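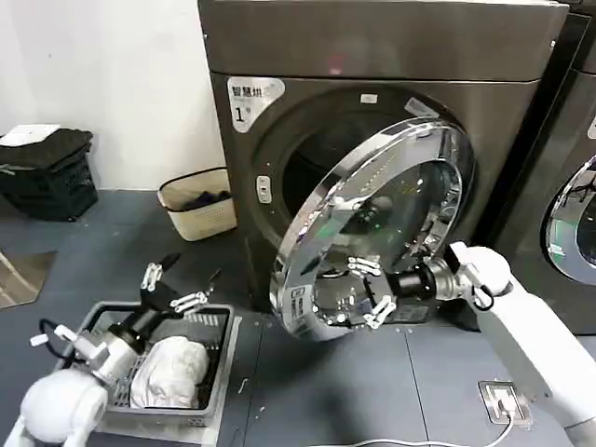

门敞开着,右手搭在门圈上,左手张开停在灰筐上方,筐里是那团白的。

首页 工作笔记 洗衣区 排班 备件 搜索

一月 作者:Jucélia Arruda
分享 13 评论 24

上午,开工以后

先把昨天欠的补上。昨天走得急,笔记只写了半页,Zuleica 今天早上一进门就问我“门的事情后来怎么样了”,我才想起来最要紧的那段压根没写。门的事情是这样:开门的力矩上限调低以后,门圈被推着走的时候不再一顿一顿的,可是推到底那一下会往回弹一点点,弹回来正好蹭到手指外侧的黑垫。蹭一下没什么,蹭一个星期垫子就要换了。备件箱里黑垫剩得不多,我已经在清单上记了,请下次去库房的同事顺手带一袋回来,小号的,别再拿成大号的,大号的装上去手指合不严,捏薄毛巾会漏。

今天的安排还是老样子:上午练开门和取放,中午前让出地方给 Uvasness 的早班收尾,下午接着做关门,傍晚把 Rocha 上的任务卡清一遍。我写得啰嗦,大家多担待,新来的同事看这本笔记的时候总说前面的人写得太省,一句“已调好”就完了,调了什么、往哪边调的都没有,那我就往多了写。

先说分工,这两周变得最多的就是分工,比机械臂本身变得还多。

以前 Uvasness 洗衣区早班的做法,一个人从头管到尾:收袋、看标签、掏口袋、分深浅、装机、放洗涤剂、关门、按键、等、取出来、抖开、叠。Zuleica 做了好多年,她的手比什么流程图都快,掏口袋和分深浅是一个动作,左手掏右手就扔过去了。我们刚来的时候画过一张流程图,把掏口袋和分深浅画成两个方框,中间还有个箭头,她看了半天,很客气地问我那个箭头是什么意思。我答不上来。那张图现在还贴在柜门里面,箭头被她拿笔划掉了。

现在装机和取出这两段慢慢交给机器人来练,人往前面挪,挪到收袋和检查那一头去了。这个“挪”字写起来轻巧,落到人身上有好多琐碎的东西要重新习惯。站的位置变了,以前她大半个早上在机器前面弯着腰,现在大半个早上站在台子边上低着头。腰是松快了,她自己说的,可是脖子开始酸。上星期我们把台面垫高了一块板,她说好一点,又说板子边上有点扎手,我拿砂纸磨了磨。磨完她摸了摸,点头,然后继续干活。这种事情不会出现在 Vetska 的任何一张报表里,我记在这里。

还有节奏。人干活的节奏是有松有紧的,衣服多的时候紧一阵,少的时候松一阵,聊两句,喝口水。机械臂练习的时候是匀速的,取一件,停,看一眼,放一件,停,看一眼。旁边的人要么觉得它太慢想伸手帮忙,要么干脆走开去忙别的,等回来发现它已经停在那里等确认等了好半天。这两种我们都遇上了,第一种更叫人担心。Zuleica 有一次真的伸手了,她看见一只袜子挂在筐沿上,本能地去拨,还好当时是慢速,急停也在我手里。她自己吓了一跳,我也吓了一跳,两个人站在那里笑了半天,笑完我把地上的站位往外挪了一步,她自己也同意挪。

所以规矩再写一遍,给所有在这块地方走动的人,包括货架那边过来借过的同事:
手臂在动的时候,衣服掉了就掉了,不要捡。
筐歪了也不要扶,喊一声,我们停下来再扶。
要从机器前面过,先跟拿急停的人对上眼。
电源线从地上过的那一段,请迈过去,别用脚拨。

最后这条是因为我自己拨过。

上午十点多

开门练习。今天用的是带门圈抓持点的那版动作,右手推门圈偏下的位置,左手腾出来管筐。早先那版右手推的是门圈的侧面,一推就打滑,镀得太亮的一圈东西,又是弧面,垫子吃不住力。往下挪了之后好多了,门重心低的那一边好使劲。这个改动是 Zuleica 的主意,她说她自己关门从来都是用膝盖顶下面,“上面推不动的,你们不信自己推”。我推了,确实费劲。我们几个对着模型算了两天没想到的事情,她靠膝盖知道。我跟她说这个要写进文档,署她的名字,她摆手说不要,我还是写了,就在 Vetska 仓库的动作说明里,参数那一栏旁边,写着“抓持点下移,Zuleica Vasconcelos 建议”。

比较顽固的是反光。门圈和玻璃都太亮,头上的灯、对面的墙、手臂自己,全都映在里面。头部那路画面还好,离得远,轮廓大,门在哪里基本不会认错。腕部那路就头疼了,离得近,镜面里的东西比镜面本身还清楚,边缘检测兴高采烈地框出来一堆根本不存在的边。

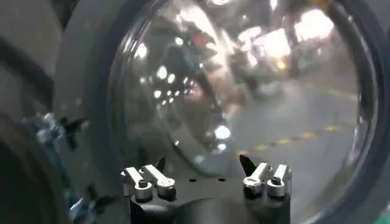 腕部视角,透明的弧面罩子,灯和地上那条黄色虚线都弯在反光里。

我们试过的办法,按试的先后写:

一是压曝光。压到暗处还看得清的程度,灯斑小了,可是深色的衣服也跟着糊成一片。深色衣服本来就难,这下更难。放弃,参数我留在分支里没有删,标了“勿用”。

二是让两路画面互相作证。头部看见门边,腕部也在对应的地方看见边,才算数。这个有效,代价是慢,每次确认多花 200 毫秒。听起来不长,坐在旁边等就知道长了,Zuleica 说它像是在想心事。我觉得想就想吧,目前先用这个。

三是换角度,手腕不正对着玻璃凑过去,斜着进。灯斑会跑到画面一边去,中间干净一点。这个看着简单,难在斜着进的路线和筐打架,筐放得靠里一点就过不去。于是又牵扯到人:筐谁来放、放在哪、朝哪边。以前筐爱放哪放哪,踢一脚就过去了。现在要对着地上的记号放。Uvasness 的早班一开始觉得这是小题大做,我能理解,人家放了这么多年筐,忽然来几个人告诉她们筐要对齐。我后来学乖了,不再说“请对齐”,我请她们来看了一次腕部画面,看它斜着进的时候和筐沿只差一点点。看完之后大家放得比我还准,有一位还嫌我放得歪,重新给我摆过一次。

四是想过贴膜,哑光的那种,贴在玻璃外面。没有做。Uvasness 那边的意见是客人用的机器不能贴得花里胡哨,我觉得有道理。我们是来学着在人家的地方干活的,不能先把人家的地方改成我们顺手的样子。要是每到一处都要贴膜,那也谈不上学会了。

顺便记一下指尖的姿态。两指之间张得太开,碰到弧面时是指尖的尖角先到,听着“嗒”的一声,我每次都心疼。改成先收一点再靠近,用垫面去贴。声音小了。这个还没有合进主线,等下午关门那组做完一起合。

中午之前

让出场地,大家收东西。趁这个空当我跟 Zuleica 坐下来把交接单重新对了一遍,这件事拖了很久。

旧的交接单是一张纸,每个袋子一行,写袋号、颜色深浅、有没有特别交代。给人看的,写得很随意,“那件蓝的小心”,谁都知道是哪件蓝的。现在 Rocha 上面要有对应的任务卡,机械臂那边按卡取任务,“那件蓝的小心”它不懂。一开始我们的办法是请早班的人在平板上勾选,我设计的表,自以为很周到,有十几个选项,下拉菜单套下拉菜单。结果是什么呢,结果是早班的人先写纸,写完纸再抽空补平板,等于一份活做了两遍。我两个星期之后才发现,还是因为看见 Zuleica 下班后坐在凳子上一条一条地点。她没抱怨过,我问她为什么不说,她说以为我们需要。

这是我这次项目里最不好意思的一件事。自动化装进来,先给人多加了一份录入的活,还是下班以后的。当天就把必填项砍掉了,只留深浅和“要人来”两个。“要人来”是她起的名字,意思是这一袋不交给机械臂,里面有丝的、有亮片的、有小孩的布偶,或者单纯她觉得不放心。我本来想要一个理由栏,她说,要写理由我就又要写半天了。那就不要理由。

拿 3412 号袋来说吧,早上 Gotel 送来的,单子上写的是普通毛巾,她一上手就勾了“要人来”。我去看,摸着是普通毛巾。她翻过来让我看包边,边上的线已经松了一段,进滚筒再出来,抓取的时候手指一勾,整条线就拉出来了。我记得我们上个月确实缠过一次线,拆手指拆了一中午。当时查原因查了半天,查软件查了硬件,没有一个人想到去问毛巾。从那以后她摸一遍就算一道检查了,我们在 Rocha 上给这一步单独立了一张卡,有了卡才能在排班里算工时,不然这份功夫就白白藏在“收袋”底下,谁也看不见。

工时的事跟 Uvasness 的店长也谈了。她的意思是检查这一步如果算工时,那早班的总时间就没有缩短,账上不好看。我说账上是不好看,因为以前这部分就没在账上。谈得挺和气的,她答应先这样记到月底再看。我把这段写下来,省得月底的时候大家记性不一样。

还有一件关于钱的,我做不了主,但是答应了 Zuleica 要往上提:早班的人现在要会看任务卡,会按急停,会判断哪一袋不能给机器,这跟原来的岗位说明不是一回事了,说明没改,级别也没改。我已经写了邮件,抄给了 Gotel 那边管布草的人,他们也碰到类似的情况。没有回音,下星期再催。

下午

接着做关门。换场地的时候顺便跑了一遍全程的录像检查,从货架通道那头走过来一直到机器前面,看腕部那路在移动中是什么样子。
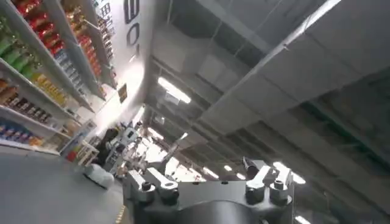
腕部那路,画面斜得厉害:左边货架,右边大半是天花板和灯。

移动时腕部相机没有固定朝向,收臂的姿态下它就朝着斜上方看,拍到的基本上是顶棚。从前我们不在乎,移动时反正用不着它。现在有人提议移动时也用它来留意旁边有没有人经过,我的意见是先别指望,强光一冲,中间白成一片,人在里面也不好认。真要用就得重新定收臂姿态,让手腕往下压。往下压又会让手臂往外伸,在货架通道里就不好看了,客人在那边买东西,谁也不想旁边伸过来一截胳膊。

说到客人。店里不止洗衣服,还卖东西,来来往往的人对它的反应各种各样。有的人绕着走,有的人凑近了看,有位老人家每次来都跟它打招呼,打完招呼再跟我打招呼,顺序从来不变。Zuleica 现在一个早上要回答好多次“它会不会把衣服弄坏”,这也是一份新活,原来没有的。她的回答是“你的那袋我先摸过了”,客人听完都很放心。我在旁边想过好几套说辞,什么力控什么视觉冗余,没有一套比得上这句。

可是她有时候也烦。昨天有人问完衣服,又问她“那以后是不是就不用你了”,当着她的面问的,口气倒是很随便,像在问天气。她当时笑了一下就过去了,到收工的时候跟我说了。我不知道怎么答,我没有资格给她打包票,我能说的是目前排班表上的安排和我自己写进报告里的建议:早班人数不减,装机那一段省下来的时间放到检查和修补上。她听完说修补她倒是愿意,她缝东西很好,以前没时间,客人掉了扣子都是塞在小袋里原样还回去。今天她从家里带了一盒线来,放在台子底下了。

这一段我本来犹豫要不要写进工作笔记。想了想还是写,后面来的同事会遇到一样的问题,早点想一想比当场发愣好。

关门练习本身,记录如下。

关门比开门简单,这是大家都同意的,推就行了。麻烦在最后那一下要扣进去。推轻了扣不上,虚掩着,机器不启动,任务卡显示“等待”,看不出来是卡在哪里。推重了,整台机器晃一下,里面的东西没事,旁边的人心里不舒服。我们用两段式,先匀速推到接近,停,再用一个短促的力按到底。短促的那一下力给多少,和门里有没有夹着布有关系。夹着布的时候阻力来得早,手感是软的;没夹布,阻力来得晚,硬的。这句“软的”和“硬的”也是跟早班的人学来的,我们的曲线上看就是斜率不一样,知道该看哪里之后很明显。

夹布检测今天做了第一版,软的就退回来,把门重新打开,左手去把布往里送。送布这个动作很笨,手指太短,够不深,推进去一半又弹出来。我在旁边看着它推、弹、推、弹,实在忍不住按了暂停。这里先设成连推两次不成就叫人。

“叫人”也值得说几句。叫人的方式改过好多回了。最早是蜂鸣,尖的那种,整个店都听得见,Zuleica 说像是在骂她。后来改成灯,灯她背对着看不见。再后来改成平板震动,平板放在台子上,震动的时候整个台子都在响,比蜂鸣还吓人。现在是一个低一点的提示音,响一声,过 24 秒没人应再响一声,声音不变大。时间长短是她定的,她说手里正叠着一件衬衫的话,叠完再走过去就差不多是这么久。之前我们设的间隔短得多,她叠到一半丢下就跑,跑过来一看,是筐歪了一点,回去衬衫要重叠。一天下来这种丢下就跑的次数多了,人会很累,累的地方还说不清楚在哪。

我自己也戴着耳机当过一个早上的“被叫的人”,建议每个写代码的同事都去当一次。

筐的高度也是下午对出来的一个问题。矮的灰筐和高一点的米色筐,人用起来没什么分别,弯腰多一点少一点而已,到机械臂这边就是两套路线。

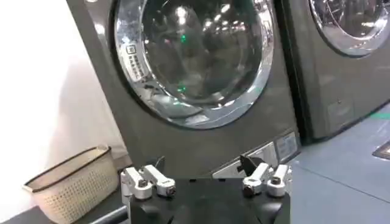
高的那种放在机器左边靠墙,手腕从前面低低地横过去的时候要给它让出筐沿的余量,让多了手就贴到机器下沿,让少了就挂筐。我试着只用一种筐,把另一种收起来,Zuleica 马上就来问筐呢,她用米色的装深色衣服用了很多年,闭着眼睛都知道往哪扔。收走她的筐,她就得重新想一遍每件衣服往哪边去。我又搬回来了。路线多写一套,我多干一个下午,划算的,她那边省掉的是每天。

多写的这套暂时叫“高筐”,在 Vetska 里面跟原来那套并列,靠任务开始时头部画面判断用哪套。判断不准的时候就停下来问人。问法是平板上两个大按钮,不用戴眼镜也看得清。早班有两位要戴老花镜,戴着眼镜干活起雾,她们平时都推到头顶上去,所以按钮做大一点,字做粗一点,颜色就别讲究了。

高筐路线今天跑通的是空跑,手里什么都没夹。带布的明天再试,从毛巾开始,毛巾挂了也好收拾。

待办,写给明天早上的我和来接班的同事:

黑垫要小号。说过了,再说一遍。

指尖先收后贴的改动合进主线之前,请找人看一眼收拢的上限,我今天改得有点累,不太信得过自己。

夹布那一版的阈值只在浅色毛巾上试过,深色衣服厚薄不一样,别直接拿去用。

平板的充电线接触不好,要歪着插。已经报了。

急停的小牌子背面的绳子快断了,Zuleica 拿她的线缝了几针,先这么用着,换新的也要换长一点,她个子高,短了够不着口袋。

Gotel 的毛巾以后送来请他们在袋子外面注明新旧。旧的松线多,这件事我来写信,Zuleica 说她也想在信里加一句,她跟那边收布草的人通过很多次电话,从来没见过面,想问个好。

第 13 号储物格的门还是关不严,跟我们没有关系,可是早班的人每次路过都要顺手推一下,我看了一天,推了好多回。晚上走之前我拿螺丝刀紧了紧合页,好像行了。

傍晚

Rocha 上的卡清掉一大半。有几张是上个月留下来的,写着“优化人机协同体验”,谁写的不知道,多半是我。这种卡没法做,也没法关,我把它拆了,拆成“提示音低一点”“按钮大一点”“筐不收走”“录入不要在下班后”。拆完发现大部分已经做了,顺手就关了,心情好了不少。

剩下一张拆不动的,是关于培训的。现在早班的人学用这一套,全靠 Zuleica 站在旁边带,她带得好,耐心,会先让人家站着看一会儿再动手。可是她带人的时候她自己那份活就压下来了,又要拖到后面补。跟录入那件事是一个毛病,换了个样子。我的想法是排班上给她留出整块的带人时间,那段时间里她名下不派袋子。店长说可以试,要我先写个一页纸的说明。一页纸我写了三稿,都超了,我这个毛病大家看这篇笔记也看得出来。

Zuleica 看了第三稿,拿笔划掉了大半,剩下来的是:先看,再站到线外面,再拿急停,再看口袋,拿不准就勾“要人来”。她问我这样行不行。我说行,就照这个印。

印的时候打印机没纸了。纸在货架后面那间,明天拿。

留言区里问腕部相机型号的几位同事,请看上一篇,在中间偏后的位置。问能不能来现场看的,可以,避开早班收袋的那段,来之前跟我或者 Zuleica 说一声,鞋子穿平底的。

关机,手臂收到待机位,急停挂回柜门里面的钩子上。高筐分支已推送,提示音文件的旧版本我还没删,明天看看再删。

上一篇 下一篇 返回工作笔记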